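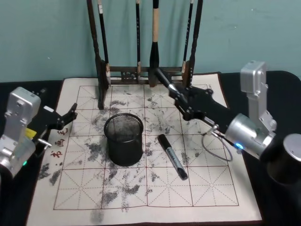

플롤타노(Ploltano) 서예실의 연습 책상. 붉은 칸이 인쇄된 연습지와 나무 붓걸이.

검색어를 입력하세요 검색

플롤타노 서예실을 소개합니다

반갑습니다! 플롤타노는 붓글씨를 쓰고 싶은 사람이면 누구나 와서 앉을 수 있는 작은 서예 교실입니다. 플렐라빈(Flelavine) 상가 2층, 계단을 올라와 왼쪽 복도 끝에 있습니다. 처음 오시는 분들은 문 앞에서 먹 냄새가 난다고들 하시는데, 저희는 이제 그 냄새를 잘 못 맡습니다. 매일 맡다 보면 그렇게 되더라고요.

교실을 연 지는 올해로 10년이 되었습니다. 처음에는 책상 세 개를 벽에 붙여 놓고 시작했습니다. 창가 자리는 겨울에 추웠고, 안쪽 자리는 형광등이 어두워서 저녁반이 되면 다들 고개를 종이에 바짝 붙이고 썼습니다. 지금은 책상도 늘고 등도 바꿨습니다. 벽도 다시 칠했고요. 흰 벽으로 할까 한참 고민하다가 옅은 청록색을 골랐는데, 이 색이 정말 마음에 듭니다! 검은 책상과 붉은 칸이 그어진 종이를 그 앞에 두면 눈이 편안해지고, 오후에 붓걸이 그림자가 벽에 비치면 글씨 쓰다 말고 그걸 보고 있는 분도 계십니다.

플롤타노에서 하는 일

주로 한자 해서를 가르치고, 한글 판본체와 궁체도 함께 합니다. 행서는 해서를 어느 정도 익힌 분들이 넘어가시고, 가끔 순서를 바꿔서 행서부터 하고 싶다는 분도 오십니다. 그럼 그렇게 합니다. 쓰고 싶은 글씨가 있는 사람이 제일 오래 다니니까요. 한 달쯤 행서를 쓰다가 본인이 먼저 해서 책을 달라고 하시는 경우도 많습니다.

첫 시간에는 글자를 쓰지 않습니다. 가로획 하나를 긋습니다. 왼쪽에서 들어가서, 눌렀다가, 천천히 끌고, 다시 눌러서 거둡니다. 말로 하면 이게 전부인데 한 시간이 훌쩍 갑니다. 둘째 시간에는 세로획을 하고, 셋째 시간에 길 영(永) 자를 씁니다. 점과 삐침과 파임이 한 글자에 다 들어 있어서 예부터 연습 글자로 쓰여 왔지요. 저희 교실 서랍에는 수강생들이 첫 달에 쓴 永 자를 모아 둔 묶음이 있고, 지난 11월에 세어 보니 2152장이었습니다. 세는 데 오전이 다 갔습니다. 한 사람이 열 장 넘게 남긴 경우도 있고 딱 한 장만 남긴 경우도 있는데, 넘겨 보는 재미가 대단합니다. 나중에 본인 것을 찾아 드리면 다들 웃으면서 얼른 도로 넣어 달라고 하십니다.

연습지 이야기

저희는 칸 있는 종이를 좋아합니다. 네모 칸 안에 가로세로 점선과 대각선 점선이 함께 들어간 것을 미자격(米字格)이라고 부릅니다. 칸 안의 선이 쌀 미(米) 자처럼 생겼다고 해서 붙은 이름입니다. 이 선이 있으면 획이 어디서 시작해서 어디를 지나가는지 체본과 나란히 놓고 맞춰 볼 수 있습니다. 예를 들어 永 자의 첫 점이 세로 중심선에서 얼마나 비껴 있는지, 파임이 대각선보다 위로 가는지 아래로 가는지 하는 것들이요. 칸이 없는 화선지에 쓰면 자꾸 오른쪽으로 기울던 분이 칸 종이에서는 금방 똑바로 서기도 합니다.

칸은 큰 것부터 시작합니다. 작은 칸에 얌전하게 쓰면 틀린 데가 잘 안 보여서, 처음 석 달은 큰 칸에 팔을 들고 씁니다. 손목을 책상에 붙이고 싶은 마음은 잘 알지만 조금만 참아 주세요! 어깨가 뻐근해지면 붓을 걸어 두고 차를 한 잔 하고 오시면 됩니다. 탕비실에 보리차가 늘 있습니다.

얼룩에 대해서도 말씀드려야겠네요. 저희 책상 위 종이에는 얼룩이 많습니다. 갈필 연습을 하면 글자도 아닌 검회색 자국이 온통 남고, 붓 끝을 고르느라 종이 귀퉁이에 문지른 자리도 생깁니다. 저희는 이런 종이를 바로 버리지 않습니다. 먹의 양을 가늠할 때 이보다 좋은 자리가 없고, 새 종이 앞에서 굳는 분도 얼룩진 종이 앞에서는 손이 훨씬 가볍습니다. 교실 첫 규칙이 '종이 아까워하지 않기'입니다. 연습지는 800장 묶음으로 들여놓고, 수강생은 수업 시간 안에 얼마든지 쓰실 수 있습니다. 집에 가져가실 분은 안내대에서 한 묶음씩 사실 수 있습니다.

붓과 붓걸이

붓걸이는 플롤타노에서 저희가 제일 아끼는 물건입니다. 짙은 색 나무로 되어 있고, 기둥은 마디마디 둥글게 깎여 있고, 아래쪽 가로대에는 살창 같은 투각 무늬가 들어가 있습니다. 위쪽 양 끝에는 용을 닮은 구불구불한 조각이 하나씩 올라앉아 있는데, 어린이반에서는 이 조각이 용이냐 구름이냐를 두고 해마다 의견이 갈립니다. 올해는 용이 이겼습니다.

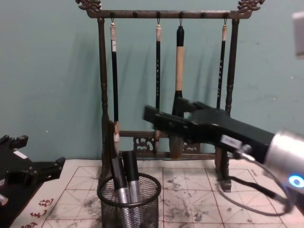

붓걸이에 걸어 둔 붓 네 자루. 앞의 검은 철망 꽂이에는 은색 마커 두 자루.

붓은 굵은 것과 가는 것을 함께 걸어 둡니다. 큰 글자를 쓸 때는 굵은 붓을, 낙관 옆에 이름을 적거나 작은 글씨를 쓸 때는 가는 붓을 씁니다. 처음 오시는 분들은 대개 가는 붓으로 손이 가시는데요, 저희는 굵은 붓을 먼저 권합니다. 털이 넉넉하면 먹을 오래 물고 있어서 획 하나를 끝까지 끌고 갈 여유가 생깁니다. 누르면 굵어지고 들면 가늘어지는 느낌도 굵은 붓에서 훨씬 또렷하고요. 그 느낌을 한번 알고 나면 정말 재미있습니다!

쓰고 난 붓은 이렇게 돌봅니다.

먼저 못 쓰는 종이에 남은 먹을 닦아 냅니다. 그다음 흐르는 찬물에 붓을 대고 손가락으로 털 뿌리 쪽을 살살 눌러 줍니다. 먹은 늘 뿌리에 남습니다. 더운물은 쓰지 마세요. 털을 붙여 놓은 자리가 약해집니다. 비누도 평소에는 필요 없습니다. 물을 꼭 짜고 손끝으로 털을 모아 뾰족하게 만든 다음, 붓 끝이 아래로 가게 겁니다. 물기가 대나무 대 속으로 타고 들어가면 대가 갈라지기 때문에 거꾸로 꽂아 두면 안 됩니다. 붓 사이는 조금씩 띄워 주시고, 해가 바로 드는 창가는 피해 주세요. 하얗던 털이 거뭇하게 물드는 것은 괜찮습니다. 오래 쓴 붓은 다들 그렇습니다.

새 붓을 사면 풀을 먹여 털이 딱딱하게 굳어 있습니다. 급한 마음에 손으로 비벼 풀면 털이 꺾이니 미지근한 물에 담가 두고 기다려 주세요. 반까지만 푸느냐 끝까지 다 푸느냐는 선생마다 말이 다른데, 플롤타노에서는 큰 붓은 끝까지 풀고 작은 붓은 반만 풉니다.

책상 정리

저녁반이 끝나면 다 같이 책상을 치웁니다. 벼루를 씻고, 문진을 상자에 넣고, 깔개의 먹 자국을 젖은 수건으로 두드립니다. 문지르면 번지니까 꼭 두드려 주세요. 붓은 붓걸이에, 펜과 마커는 꽂이에. 마커는 작품 뒷면에 이름과 반을 적을 때 씁니다. 뚜껑을 꼭 닫아 주시면 다음 분이 행복합니다.

연습지는 세 군데로 나눕니다. 한 번 더 쓸 수 있는 것은 창문 아래 선반, 가져갈 것은 각자 이름이 적힌 서류함, 버릴 것은 문 옆 종이 상자입니다. 창문 아래 선반이 제일 빨리 찹니다. 어린이반에서 이 종이로 봉투도 접고 책싸개도 만드는데, 얼룩이 많은 종이일수록 인기가 좋습니다.

반 안내

아침반은 오전 열 시에 시작합니다. 제일 조용한 반입니다. 먹 가는 소리가 들릴 정도로 조용해서 이 시간만 고집하시는 분들이 계십니다. 먹물을 따라 쓰셔도 되지만 아침반에서는 벼루에 직접 가는 분이 많습니다.

어린이반은 오후 네 시입니다. 초등학생부터 받고, 앞치마는 교실에 있습니다. 그래도 흰옷은 말리고 싶습니다. 첫날은 글자 대신 동그라미와 물결을 씁니다. 종이 한 장 가득 물결을 그리고 나면 붓을 무서워하는 아이가 없습니다.

저녁반은 일곱 시에 시작합니다. 퇴근하고 오시는 분들이라 십 분, 이십 분 늦으셔도 괜찮습니다. 수다가 가장 많은 반이고, 작품 크기도 제일 큽니다. 책상 두 개를 붙여서 쓰는 날도 있습니다.

자유 연습 시간도 있습니다. 수강생이라면 수업이 없는 때에 오셔서 빈 자리에 앉아 쓰시면 됩니다. 체본은 책장 둘째 칸에서 꺼내 보시고 제자리에 꽂아 주세요. 안진경과 구양순이 자주 바뀌어 있습니다.

이웃과 함께하는 일

같은 층의 표구점 반 아커(Van Acker)와는 교실 초기부터 가까이 지냅니다. 수강생 작품의 배접을 맡아 주고, 일 년에 한 번 저희 교실에 와서 풀 쑤는 법과 종이 펴는 법을 보여 줍니다. 이날은 자리가 금방 찹니다. 배접을 하고 나면 우글쭈글하던 종이가 팽팽해지고 먹색이 한결 살아나는데, 자기 글씨가 그렇게 변하는 것을 처음 보는 분들 얼굴이 참 좋습니다.

봄에는 바른베르크(Varnberg) 도서관 복도에서 수강생전을 엽니다. 잘 쓴 사람만 거는 전시는 하지 않습니다. 들어온 지 한 달 된 분의 가로획도 걸고, 오래 하신 분의 병풍 글씨도 겁니다. 방명록도 붓으로 쓰게 해 두었더니 방명록을 구경하러 오시는 분까지 생겼습니다. 지난 전시의 작품 몇 점은 지금도 교실 복도에 걸려 있으니 오시는 길에 봐 주세요.

처음 오시는 분께

준비물은 없습니다. 붓, 벼루, 깔개, 종이까지 교실 것을 쓰시면 됩니다. 첫 달을 해 보시고 계속하고 싶을 때 자기 붓을 한 자루 장만하시는 정도면 충분합니다. 어떤 붓을 살지 모르겠으면 교실 붓을 이것저것 써 보고 정하세요. 손이 큰 분과 작은 분이 편하게 느끼는 대 굵기가 꽤 다릅니다.

글씨를 못 써서 못 오겠다는 전화를 자주 받습니다. 볼펜 글씨와 붓글씨는 손 쓰는 법이 달라서 크게 걱정하실 일이 아닙니다. 왼손잡이도 환영합니다. 왼손으로 쓰시는 분께는 벼루와 체본 자리를 바꿔서 차려 드립니다.

수업을 구경만 하고 싶으신 분도 편하게 들르세요. 한 획은 그어 보고 가시라고 할 겁니다!

오시는 길

플렐라빈 상가 정문으로 들어와 꽃집을 지나면 계단이 있습니다. 승강기는 건물 뒤쪽에 있고, 2층에서 내리면 반 아커 표구점이 먼저 보입니다. 거기서 복도를 따라 끝까지 오시면 됩니다. 상가 주차장은 저녁에 자리가 넉넉한 편이고 오후 네 시 무렵이 가장 붐빕니다. 자전거는 계단 아래에 세우실 수 있습니다.

상담은 교실 내선 2043번으로 주세요. 수업 중에는 손에 먹이 묻어 전화를 못 받을 때가 많으니 번호를 남겨 주시면 수업이 끝나는 대로 연락드리겠습니다.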